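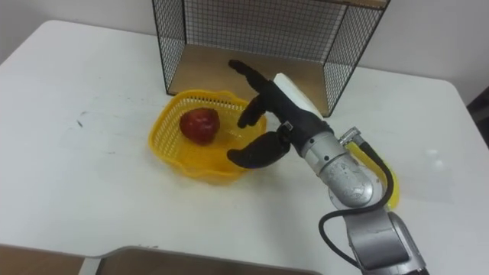
Tag der offenen Tür (Farnik)

September, Text: Nerea Arroyo

Der Tag der offenen Tür bei Farnik ist eine jährlich im September stattfindende Veranstaltung des gleichnamigen Labors für Greif- und Handhabungstechnik. Gezeigt werden Roboterarme mit mehrfingrigen Händen, die Alltagsgegenstände aufnehmen, umsetzen und ablegen. Der Eintritt ist frei, für die Vorführungen ist eine Anmeldung erforderlich.

Geschichte

Die Veranstaltung geht auf Führungen zurück, die Adoración Carretero für Berufsschulklassen anbot. Zur ersten öffentlichen Ausgabe kamen 46 Besucher. Später wurde die Zahl der Plätze auf 200 begrenzt, da der Versuchsraum nur kleine Gruppen zulässt. Seit dem Umzug in das Gebäude an der Zirel — einem kanalisierten Nebenarm am Stadtrand — steht auch die Werkstatt offen.

Ablauf

Der Rundgang beginnt um 10 Uhr in der Werkstatt, wo zerlegte Handgelenke und einzelne Fingerglieder ausliegen. Anschließend folgen die Vorführungen im Versuchsraum. Eine Gruppe umfasst höchstens 19 Personen. Die letzte Führung beginnt um 16 Uhr.

Vorführung »Obstkorb«

Die bekannteste Station heißt »Obstkorb«. Auf einem weißen Tisch stehen ein offenes Regal aus schwarzem Drahtgitter mit hölzernem Boden und davor ein gelber Kunststoffkorb mit gewelltem Rand. Ein Arm mit schwarzer, fünffingriger oder vereinfachter Hand — die Ausführung wechselt je nach Jahrgang — arbeitet am Korb mit einem roten Apfel. Die glatte Schale und die runde Form machen den Apfel zu einer brauchbaren Prüfaufgabe, während der Korbrand den Anflug der Finger einschränkt. Die Steuerung läuft über das hauseigene Programm Stirora, das Zawadi Obura betreut.

In den ersten Jahren wurde die Bewegung vollständig vorgegeben. Inzwischen legt der Bediener nur noch Ziel und Reihenfolge fest. Misslungene Griffe werden vor Publikum wiederholt und nicht aus dem Programm genommen.

Weitere Stationen

Unter dem Namen Miranda läuft eine Station, an der Besucher 2 Greifer von Hand verstellen können. Ein Vortrag von Arnout Stevens über Kabelführung an Gelenken findet um 14 Uhr statt.

Verwandte Artikel

Anthropomorphe Hand
Handgelenk (Robotik)
Stirora
Vorführbetrieb in Laboren

Kommentare

F. Salcedo: Die Werkstatt war früher erst nachmittags offen, das fehlt im Abschnitt Geschichte.

kabelbinder: Beim Vortrag um 14 Uhr wird es voll, Stühle gibt es nur wenige. Gilt die Anmeldung auch dafür?

N. Arroyo: Nein, der Vortrag ist ohne Anmeldung. Den Hinweis zur Werkstatt trage ich nach.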